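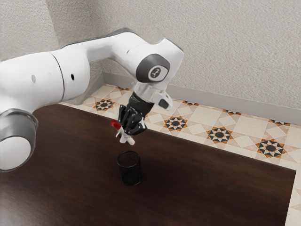 A white robotic arm over a dark brown wooden table. Computer rendering.

The Width of a Table
Solid wood tops change size every year. The hardware underneath decides whether anyone notices.

A maple tabletop that measures 1,000 millimeters across in late winter will not measure 1,000 millimeters in August. If the boards are flat-sawn and the moisture content of the wood rises by four percentage points between the two readings, the top gains 14 millimeters of width. Its length hardly changes. Its thickness changes by an amount that matters only to people with calipers.

The arithmetic is old and the coefficients are published. Wood cells swell and shrink across their walls as they take on and lose water, and very little along their length. Movement tangent to the growth rings is larger than movement across them, in many species close to double. A flat-sawn board shows mostly tangential movement on its face. A quarter-sawn board shows mostly radial movement, and for this reason it costs more and is preferred for wide work.

What drives the cycle is relative humidity. Wood left long enough in steady air settles at an equilibrium moisture content. At ordinary room temperature and 30 percent relative humidity, a common winter reading in a heated house, that figure is close to 6 percent. At 55 percent it is close to 10. A finish slows the exchange but does not stop it. Film finishes slow it more than oil does, and a top finished on one face only will take up moisture faster on the bare side and cup.

Bhavana Joseph repairs dining tables at Nalon, a shop in Trurbridge. Most of the failures she sees fall into two groups. In the first, the top has been screwed tight to its apron on both long sides. The top shrinks in winter, the screws hold, and the board splits along the grain, usually near an end where drying is fastest. In the second, a breadboard end has been glued along its full length. The end piece runs across the main boards and keeps its dimension while they change theirs.

"People bring it in and say the wood was bad," Joseph says. "I turn it over, and there are 14 screws in it with no slots."

The corrections are simple joinery. A wooden button has a tongue that rides in a groove on the inside of the apron, and it is screwed to the top. The button can slide; the top stays down. Figure-eight fasteners pivot in a shallow recess and do the same job with less travel. Slotted steel clips are cheaper and work well when the screw is set at the center of the slot. A breadboard end should be glued at its middle tenon only, with the outer pegs passing through elongated holes.

Setting the screw at the center of the slot assumes the wood is at the middle of its range on the day of assembly. Often it is not. Ewan Ngata, who builds to order under the name Hekema, takes a pin meter reading at three points on every top before he drills. If the wood is dry, he sets the buttons on the long sides with a gap behind the tongue for outward travel. If it is wet, he sends it back to the rack.

"A top assembled in July has most of its shrinking ahead of it," he says. "You leave the room on the other side."

Ngata fixes the top rigidly along its centerline, so that movement is shared between the two edges. On a desk that stands against a wall he fixes the front edge and lets the back move.

Dark stains and dark species complicate the diagnosis. On a pale top, an opening glue line shows as a shadow. On a deep brown one it can go unseen until it is wide enough to catch crumbs. Joseph checks these with a raking light and a feeler gauge, starting at the end grain. She also looks for a line of unstained wood at the shoulder of a breadboard end, where the boards have drawn back from their original position.

Splits should not be filled in winter. A filler placed in an open crack becomes a wedge when the top expands, and the crack often lengthens. Nalon holds such pieces at 45 percent humidity until the gap stops changing, frees the fastenings, and then glues and clamps. A gap that will not close gets a tapered strip of the same species, grain running with the top.

Veneered tops on a stable core avoid nearly all of this. They have other problems, most of them at the edges, and cannot be planed flat again.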